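Wrist camera on small assembly cell keeps going soft after a gripper strip-down – what am I missing?

Asked by benchrat_pl, Pleltthorpe
Posted June 9, 2021
Tags: wrist camera, focus, small parts, maintenance

Quick one, hopefully. We run one cell at Bindex, arm on a bench with a two-finger gripper and a little camera bolted to the wrist. It does cord fittings – silver clasps with thin black cord going in the top. Fiddly stuff. Been fine since February.

Stripped the gripper last week for its 3000 cycle service. New finger pads, cleaned the rails, regreased, camera bracket off and back on. Since then the picture is all over the place. Vision check keeps rejecting clasps that look perfectly good to me.

What I've tried: cleaned the lens cover (twice), reseated the cable, re-ran the hand-eye routine, put the old bracket screws back in case the new ones were too long. Lighting not touched. Gripper itself is repeating fine, it's only the vision side.

To get something to compare I held a clasp up by hand on the grey padded mat and grabbed what the camera gives.

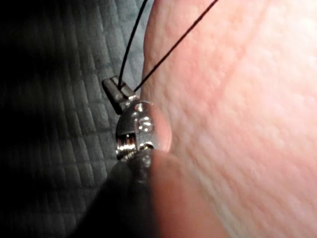
Clasp and the little dark block above it are sharp enough at that distance, my lower finger is mush. So it does focus somewhere. Just not sure it's focusing where the pick hapens. Exposure might be off as well, my hand is very bright and the corners go nearly black.

Is it the lens, the bracket or me? Don't want to order a new camera if it's a setting. Line lead wants it back by end of shift.

Answer 1 (accepted)
by Yến Hầu

Lens sounds OK to me. If a clasp comes up sharp at one distance and something else is soft, that's just shallow depth of field. You've probably moved the camera relative to the fingertips when the bracket went back on. Slotted holes on that bracket? Ours has them (Macedo cell, similar layout) and a couple of mm is plenty to ruin it.

What I'd do:

Power down, arm parked, air off.
Loosen the bracket screws 2 turns, no more, or it drops and you start again.
Push the bracket hard up against its stop, nip the screws up evenly.
Close the fingers on a scrap clasp. Look at the live picture. The edge of the clasp should be crisp with the fingers shut. If it isn't, turn the focus ring a hair at a time, then lock the ring.
Redo hand-eye AFTER that. Doing it before is a waste, you calibrated to the wrong place.

Exposure – turn auto off. Shiny metal plus anything pale next to it and auto just hunts. We sit at 1000 microseconds fixed, you'll want your own number depending on the lamp. Get the metal so it isn't burning out and leave it alone. Then teach the reference again, the old one was taken with the camera in the old spot.

Also did the new pads come out thicker than the old? Worth a check with calipers.

Comment from benchrat_pl: bracket was nowhere near its stop. Slotted, yes. Pads same thickness. Reteaching now, will report.

Comment from benchrat_pl: ran 120 through, 2 rejects and both were genuine bent ones. Ta. Scribed a line on the bracket so I can't do it again.

Answer 2
by raton_tech

Check the cable. It's always the cable.

Comment from Yến Hầu: bad cable gives you dropped frames or nothing at all, not soft focus. He's reseated it anyway.

Answer 3
by mo_k

Not an answer as such but we had same thing at Raton and it was grease. Tiny smear on the inside of the lens cover, cleaning the outside did nothing obviously. Pop the cover off and look at it with a torch from the side. Don't use the workshop wipes, they leave a film, use lens tissue. And if you've just regreased the rails give it a few hundred cycles then wipe off whatever has been thrown out, otherwise it ends up on th camera again.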